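15/02/2023

Second day on the gripper comparison. Got in early and had the arm homed before Babar arrived. The plan was to run the Wurar fingers all morning and the Primex fingers after lunch, with the same objects and the same controller settings, so we could put the two sets of results side by side.

The morning went slower than I wanted. Zeeshan Lodhi had changed the speed limit overnight for his own tests and not put it back, so the first 2 runs had to be thrown away. After that I wrote the settings on a sheet of paper and left it by the keyboard. Babar thinks the controller should load them from a file each time. He is right, and I have put it on the list for November's rewrite, but I would rather have it sooner.

I kept to the mixed set in the front half of the bin: bottle, dish brush, the small blue block, the speckled ball and the rest. The back half stays clear for placing. I am still not happy with the clamps on either side. They hold the bin well enough, but the planner has to be told about them and it makes the arm take a long way round near the divider.

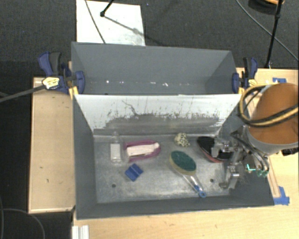 Notes on the fingers

Wurar: good on the bottle, poor on the brush. It takes the brush by the clear handle and the head swings round. 30 attempts logged. The ball slipped out more often than I expected, mostly when the approach came in at an angle.

Primex: only got through half the list before we lost the afternoon to a cable fault. It closes more slowly but seems steadier on the block. I set the force to 2000 on the controller's own scale, which Ehsan says is too high for anything soft. Will drop it tomorrow and see.

Mohsin rang from Cumberg about the spare camera. It has not been sent yet. I told him we can manage with the one we have for this week, though the metal floor throws back a lot of light and the depth readings for the bottle are bad.

Left at half past six. Need to back up the logs first thing, then finish the Primex list.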